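Home Cat Care Feeding Senior Cats Contact
Search this site Go

How to measure how much water your cat drinks

By Indira Sastry
6 January 2023

A vet who is looking into weight loss or heavy litter clumps will often ask how much the cat drinks. Most owners can only say "a lot" or "not much." A kitchen scale and two matching bowls will give you a number in grams, and one gram of water is one milliliter, so no conversion is needed.

The method covers one cat in one household. For homes with more cats, see the section near the end.

What you need

- A digital scale that reads in single grams, with a flat top
- Two bowls of the same shape and width, ceramic or steel
- Tap water at room temperature
- A notebook or a sheet taped inside a cupboard door
- A wire rack or a crate that a cat can't reach into

Turn off any water fountain for the length of the test. Close toilet lids, empty the sink, and take away plant saucers. Leave feeding as it is. A change of food during the test changes the result, as wet food carries most of its weight as water.
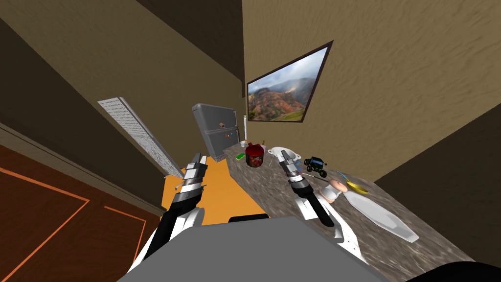
Setting up the bowls

Weigh each bowl dry and write its weight on the underside with a marker. Fill both to the same level. The first is the drinking bowl and goes where the cat normally drinks. The second is the control bowl. It goes in the same room, at the same height if possible, under the wire rack. Water evaporates from both at close to the same rate, and the control tells you how much to subtract.

Keep both bowls away from heaters, vents and direct sun. Weigh each full bowl and record the time.

Run the test for three days. A single day is too short, since many cats drink unevenly and will avoid a bowl that has been moved.
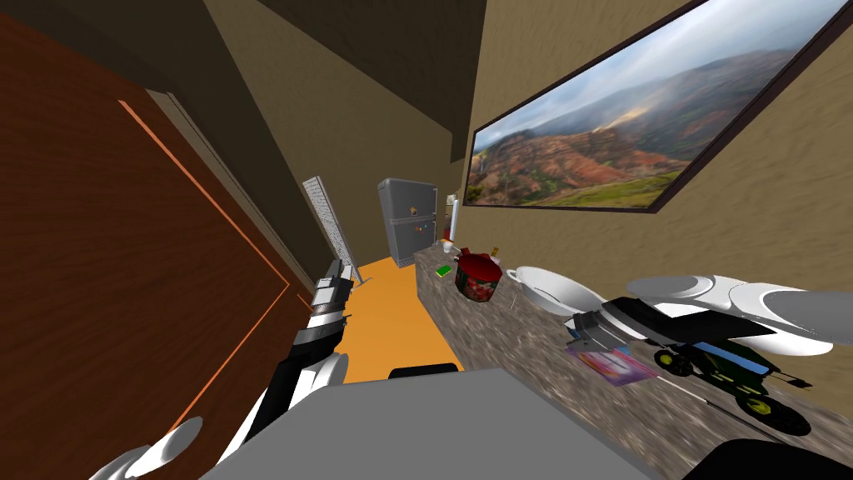
Can I top up the bowl during the test?

Weigh the bowl before and after each top-up and add the difference to your starting weight. If you forget to weigh it, discard that day and start the count again.

Working out the result

At the end, weigh both bowls again at the same hour you started. Subtract the final weight from the starting weight for each. Then subtract the control loss from the drinking bowl loss.

In my last test the drinking bowl lost 136 grams and the control lost 51. The difference is 85 grams over three days. That cat, Avach, eats wet food twice a day, and her vet had no concern about the figure.

Divide the total by the number of days, then by the cat's weight in kilograms. Give the vet this last figure, together with the type of food and the amount eaten.
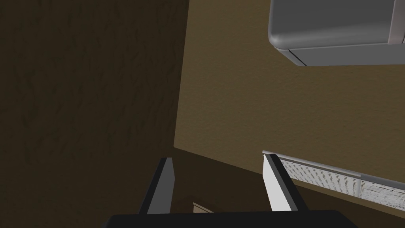

Homes with more than one cat

The bowl can't tell you who drank. Separate the cats by room for the full test, each with its own litter box and drinking bowl. If they can't be separated, report the group total and say how many cats share it. Check the litter boxes daily and note large clumps.

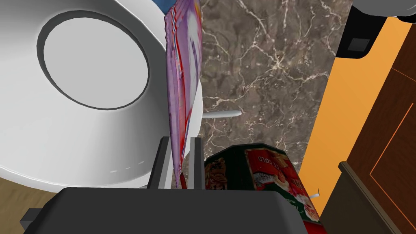
Weigh the bowls while the cat is out of the room. A paw on the rim or a splash on the scale is enough to spoil a reading. Clear the counter around the scale first, including food packets. A tall crinkled one like the purple snack packet shown makes a noise when brushed, and a cat that knows the sound of treats will come to it. Dry the outside of the bowl before it goes on the scale.

Call the vet without finishing the test if the cat stops eating, vomits repeatedly, or strains in the litter box.

51 shares 3 comments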